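Speaker notes – "Getting the smell out: what I've learned about cleaning front-loader washing machines"
Corina Sima, Famis repair evening
Notes tidied up Dec 28, 2025 for people who asked for a copy

Start when the kettle crowd sits down. Don't wait for the stragglers.

Hello everyone, thanks for coming out. I'm Corina, I've been fixing washers and dryers for 16 years, most of that time out of the back of a van and the last few at the Ndlovu workshop. Tonight is about front loaders and why they stink. Hands up if yours smells like a wet dog. (Pause. It'll be most of the room. Put my own hand up too, mine did for years.)

Okay, so first thing. The smell is nearly always coming from one of four spots: the rubber door seal, the detergent drawer, the drain filter down the bottom, and the outside of the drum where you can't get at it. I'll go in that order, which is also easiest to hardest.

Door seal
Pull the rubber lip back with your thumb and have a look underneath, all the way round. The bottom is the worst bit because that's where the water sits. I've pulled out bobby pins, a baby sock, half a biscuit, and once a very sad twenty-dollar note. Wipe it out with an old face washer and warm water with a squirt of dish soap. For black spots, a paste of bicarb and a soft toothbrush will shift the surface stuff. If the mould has gone into the rubber itself it's staining and you're going to live with it or buy a new seal.

Don't use straight bleach on the seal. I know your mum did. It dries the rubber, and then you're ringing me about a leak.

(Someone will ask about vinegar. A bit on a cloth is fine, rinse it off after. A cup in every load for five years, no. I've seen what seals look like after that and they go sort of gummy.)

Drawer
It comes out! Half the people I visit have never had it out. There's a little tab at the back, usually where the softener goes, push down and pull. Soak it in the laundry tub for half an hour and scrub the corners. Then get a torch and look up at the roof of the slot it came out of, where the water jets are. That's where the black slime lives. Bottle brush, hot water, bit of patience.

Softener is the main culprit here. It's basically fat. I'm not going to tell you to give it up but use half what you do now and see if you notice any difference to your towels.

Drain filter
Little flap at the bottom front, normally on the right. Before you unscrew anything:
Turn it off at the wall.
Get a shallow baking dish and two old towels.
If there's a skinny hose in there, drain that first.
Unscrew slowly. SLOWLY.

(Tell the Palesa story. Palesa Hendricks, who books my jobs, undid hers in one go on a Sunday morning with the machine still full. Floating floorboards. She's given me permission to tell this, she's up the back, give her a wave.)

Clean out the fluff and coins, run the filter under the tap, and stick a finger into the hole to make sure the little pump wheel turns. It'll feel jerky, it's got magnets in it. Jerky is good. Stuck solid or spinning with no feel at all, call someone.

Do this every couple of months. I do mine when the power bill comes, otherwise I'd forget.

The drum and the bit behind it
So the shiny drum you can see sits inside a plastic tub you can't see. Soap scum and body oils build up on the outside of the drum and on the spider, that's the three-armed bracket at the back. Cold washes and too much liquid detergent feed it. The only practical way in is heat. Hottest cycle you've got, empty machine, proper oxygen bleach powder or a machine cleaner. If yours has a tub clean program, use it. If it's been years, run it twice. You may get grey flakes on your next load, which is horrible, but it means the stuff is coming off. Run a rinse before you put your good sheets in.

I get asked about brands of cleaner every time. The one I keep in the van is Troltora powder, only because it comes in a tub with a lid that shuts. Supermarket oxygen bleach does much the same job. Read the pack, don't mix anything with anything.

How much detergent
Less. This is my whole personality at this point. Most of you have soft-ish water and a half-full machine, and you're using the cap up to the top line. Try two tablespoons. If you can see suds halfway up the door during the rinse, you're still using too much. (Stop here for the groans.)

Daily habits
Leave the door ajar. Leave the drawer open a crack. Get the wet washing out when it beeps, don't leave it overnight. If you've got toddlers or a cat, keep them well away from an open machine and check the drum before every load. One hot wash a week – I do tea towels and bath mats on Saturdays.

Slide: red cube and hand-held grippers
(Leave this one up through the questions.)
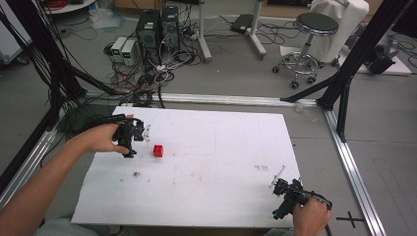 Red cube on a white foam board, with a hand-held gripper just above it.

Questions I normally get

My machine walks across the floor when it spins, is that related?
No, but easy. Check the transit bolts came out when it was delivered. You'd be amazed. Then get a spirit level on top and wind the feet down until it doesn't rock corner to corner. Lock the nuts afterwards. I had an Erach last March that had been dancing around a unit for two years with all its bolts still in.

Is a top loader better?
Smells less, uses more water, rougher on your clothes. I've got a front loader at home and I'd buy another one.

When should I give up and replace it?
If the bearings are gone (sounds like a jet taking off) and the tub is a sealed one, the repair usually costs more than the machine's worth. For a pump I charge $180 fitted, and that's nearly always worth doing. Somebody will bring up the $2000 models with the phone app. They get smelly too, I've cleaned them.

Can I wash dog blankets in it?
Yes, shake them outside first, and I mean really shake them. Then check the filter afterwards. Dog hair and pump wheels don't get along.

Does the hot wash wreck the seal?
No, it's made for it.

Before they go
Filter demo is on the bench near the door, there's an old machine there with the front off so you can see the spider. Six people at a time, it's a tight corner. Sign-up sheet for the dryer vent night is next to the biscuits. If your machine is showing an error code, write it down along with the model number from inside the door and hand it to Palesa, and I'll ring you during the week.

Bring the towels back in from the van afterwards. And the good torch.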